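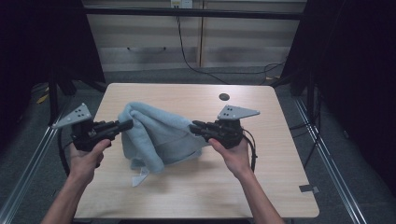
Paula Sârbu builds things in a shared workshop in Stotport, and for most of this year she has been building a pair of hand-held grippers. She holds one in each hand and does a chore with them, and the recordings are meant to teach a robot arm to do the same chore. The arm, which she calls Osman, is still in pieces at home.

"I wanted to get the hands right first," she says. "If I can't fold a towel with these, no arm is going to do it for me."

The first pair had straight handles and hurt to use. "After 30 folds my wrists were done." She went over to a pistol-style grip in July and kept it. The jaws took longer. Her early ones closed well on cardboard and let go of cloth, and she printed 14 sets before she stopped changing them.

Towels were Rhys Mudgway's idea. He shares the bench space and does most of the wiring. "A box is the same box every time you pick it up," he says. "A towel isn't. You drop it and you have a new problem."

The two of them disagree about cables. Sârbu would like to lose them. Mudgway wants to leave them alone. "We tried batteries in the second version and it got heavy," he says. "I can live with a cable by my wrist."

The aluminum rails and the black curtains came later. Light from the workshop windows kept changing through the afternoon, and recordings made at noon looked nothing like those made at six. The curtains fixed most of it - not all, Sârbu says, and she still avoids very bright days.

By August 2022 they had 502 recorded folds, and she had thrown out a good number of others. "You get tired and start doing it badly. Then you're teaching it to be tired."

Next is the arm. Sârbu has the base and two of the joints working, and Mudgway is redoing the wiring for the rest. She plans to start it on washcloths.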